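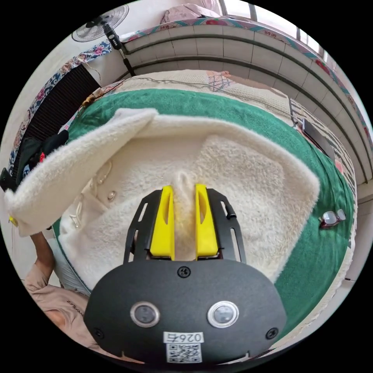
Nuria Urquijo wrote to me after the last edition to complain that I had skipped fleece entirely and gone straight to cotton, as if anybody in a cold apartment ever reached for a bedsheet first. She had a point, so we're starting with the warm stuff this time!

Chapter 4
Why Fluffy Things Keep You Warm

I grew up thinking blankets made heat. You got under one, you warmed up, case closed. Then my science teacher, Mr. Montes, wrapped a thermometer in a thick wool scarf, left it on his desk all through class, and showed us that the number hadn't moved one bit. I was outraged (I was eleven, and I had put money on it).

The heat comes from you. Your body gives it off all day and all night, and a fabric's job is to slow down its escape. Most of that work gets done by air. Still air is a terrible conductor, and long, shaggy fibers hold lots of it in place.
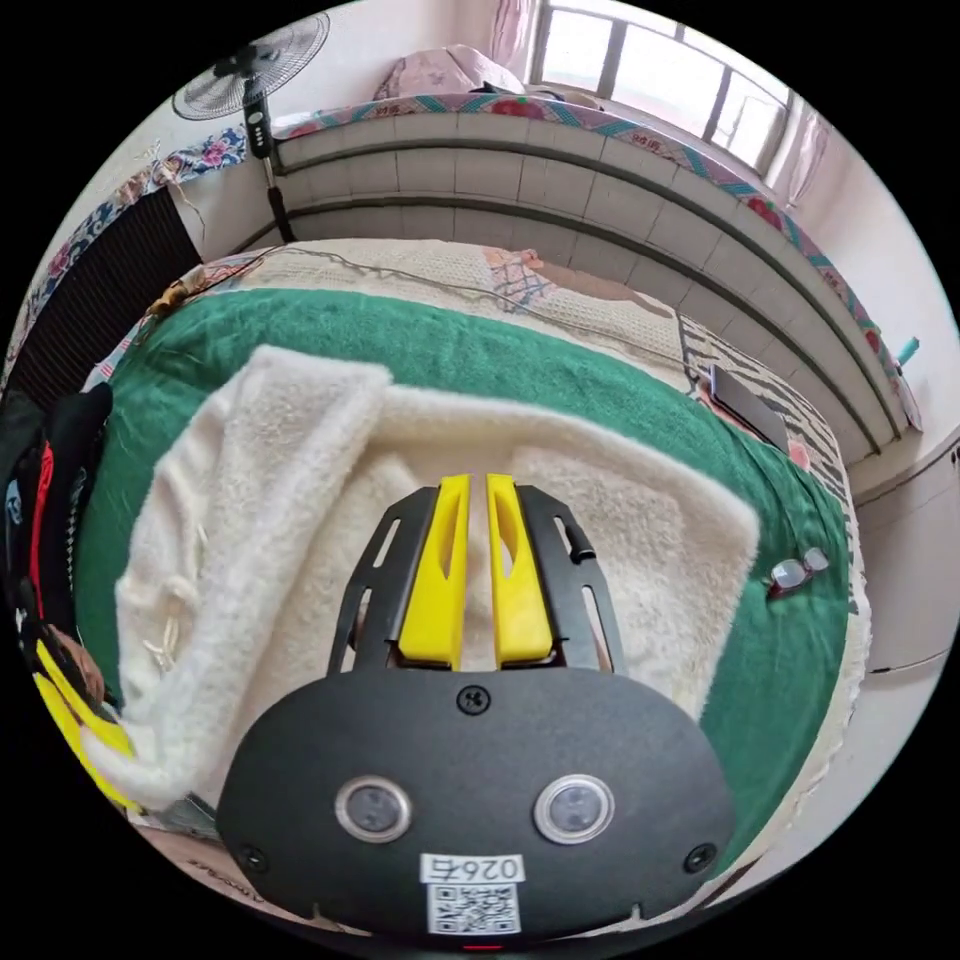 Figure 4.2 Layers on a bed: fluffy, cream-white fabric over a green blanket.

Now, layers. Patricio Calvo tried the first activity in this chapter with his class in Driredetti, and his students argued for a good half hour over whether 2 thin blankets beat a single thick one. I love that argument, and I'm not going to settle it for you yet. Section 4.3 has you test it with jars of warm water, and I'd like you to write down your guess before you pour anything.

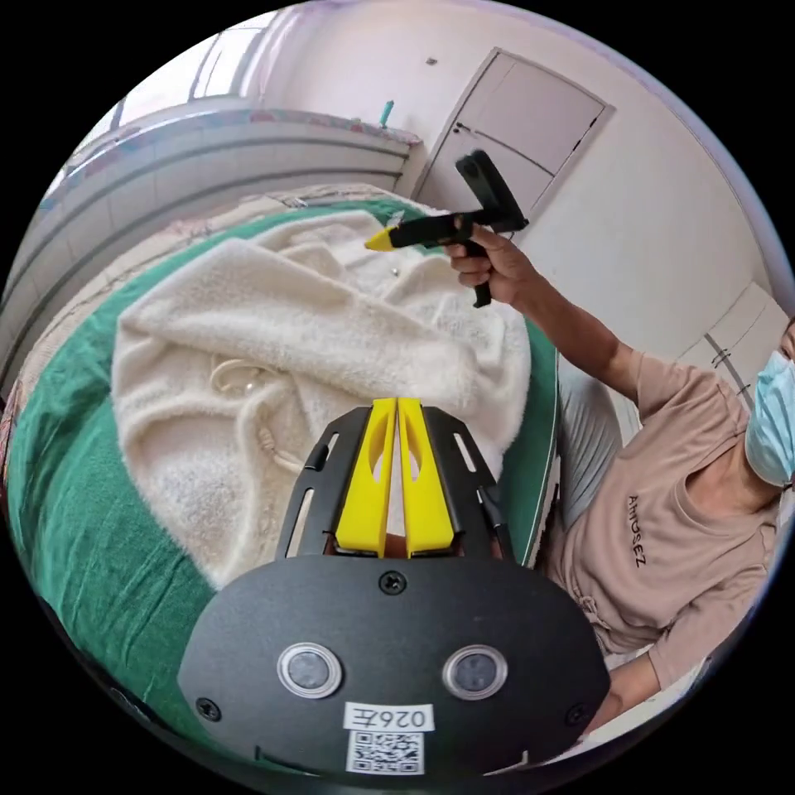

Whatever you guess, keep the jars the same size and use the same lids. I once mixed them up and spent a whole evening explaining a result that came from a loose lid!

Words to know: conduction, insulator, pile, loft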